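Mustonen Armchair in Pink: Seven Months of Daily Sitting
By Amarachi Olaniyan
2024-07-31
Print this page | E-mail this to a friend

Search reviews Enter keyword Go 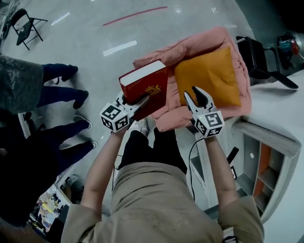 What we bought

The Mustonen is a low padded armchair sold by Golmont. We bought the pink one for the reading corner in our shared study space in Lamanport. It replaced a Hullov chair with wooden arms that had started to wobble. I wanted something soft that people could drop into with a book, and that would not need to be put together from a bag of screws.

The chair arrived in one box. The feet screw on by hand. The box was bigger than our front door liked, so we unpacked the chair in the hallway and carried it in from there.

Looks

The padding is puffy all over, with a quilted look to it. The back is rounded and the armrests are fat. The pink is a flat, even shade that goes fine with our light gray floor. With the orange-yellow square pillow on the seat it looks brighter than I would pick for my own living room, but it suits a room that has black office chairs in it already. The pillow was bought separately. The chair ships with nothing on it.

Comfort

For the first hour it is very good. The seat gives under you and then stops, so you do not sink to the frame. After two hours I start to feel it in my lower back. The pillow fixes most of this if you put it behind you. Without it, anyone with short legs will end up perched forward, as the seat is deep.

The armrests are wide enough for your elbows and too round for anything else. A mug will not stand on them. A paperback stays put if it is open face down. A thick hardcover slides off, and I have stopped trying. You will want a small side table, or a counter within reach.

Getting up is harder than getting in. My mother does not care for it at all.

Cleaning

This is the weak point. Crumbs go down between the seat and the arms and the gap is tight. A vacuum with the thin nozzle gets most of them. The cover does not come off. I have wiped it with a damp cloth and mild soap, and coffee came out the same day. A pen mark on the left arm did not, and it is still there.

The padding has held up better than I expected. The seat has a slight dip in the middle now. The back and arms are the same as when it came.

Moving it

One adult can lift it, but the shape gives you nowhere to hold. I take it by the underside of the seat and tip it back against my chest. Sliding it is easier on a smooth floor. Put felt pads under the feet first – the plastic ones it comes with squeak.

Price and delivery

Golmont took 2 weeks to deliver and did not call ahead. The listing showed 2,493 ratings when I ordered, most of them for the gray version. The pink cost the same.

Would I buy it again?

Yes, for a reading corner or a waiting area. For a desk or for long evenings in front of the TV I would look for something with a firmer back and a shallower seat. If you have kids who eat in chairs, get a darker color or one with a cover you can take off.

Print this page | E-mail this to a friend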